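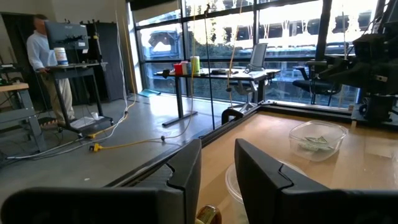 Speaker notes: Sorting small stuff in a shared workroom
Thursday, 15 minutes, questions at the end

Slide 1. Opening
Say hello and thank Marisol Becerra for the slot. Give my name and say I run supplies for the Midell workroom. The talk is on tea, loose change and where small things go when a lot of people share one big room.

Slide 2. The room
Big windows, concrete floor, desks spread out with a lot of space between them. People like the light. The trouble is distance. Your cup ends up on a desk you left an hour ago, or on the floor next to it. Extension cords cross the open part of the floor, so carrying a full tray over is a bad idea. Ask who in the audience has a room like this. Wait for hands.

Slide 3. How it was before
All the tea was in one drawer at the Clendska end. Packets came out of their boxes and got mixed with receipts, sugar and paper scraps. Uliana Kostiuk went through that drawer in April and wrote down 187 packets, many of them past their date. Read her note if there is time. Skip it if we started late.

Slide 4. Clear containers
We moved to clear plastic on a wooden tabletop. No lids and no labels. You look in from above and see what is there. Money gets a container of its own, because bills stuck to tea packets get thrown out with them.

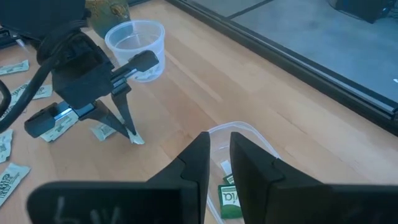

Green tea packets in the clear container, with an empty cup on the same table.

Point out the dark green packet lying flat. Flat packets are easy to tell apart from above. Anything standing on its edge hides the ones behind it. A small piece of white paper goes in with the tea sometimes, and that is fine as long as the container stays shallow.

Slide 5. What did not work
Round containers. Rectangular packets leave gaps at the sides and slide under each other. Godfrey Rweyemamu wanted to keep them, so now they hold odds and ends.
Stacking. The bottom container never got opened.

Slide 6. Routine
Empty everything onto the table once a week. Put the tea back first, then paper. It takes 2 people less time than one coffee break. Ivan Tymoshchuk has the sign-up sheet for our room, and I have copies if anyone wants the layout.

Slide 7. Cost
We spent less on containers than on one box of the Poninier tea. Do not go into prices unless asked.

Questions
Someone will ask about mice. Answer: sealed packets only, loose tea goes in the kitchen.
Wenceslao Palma is on after me, so stop on time and leave the clicker on the lectern.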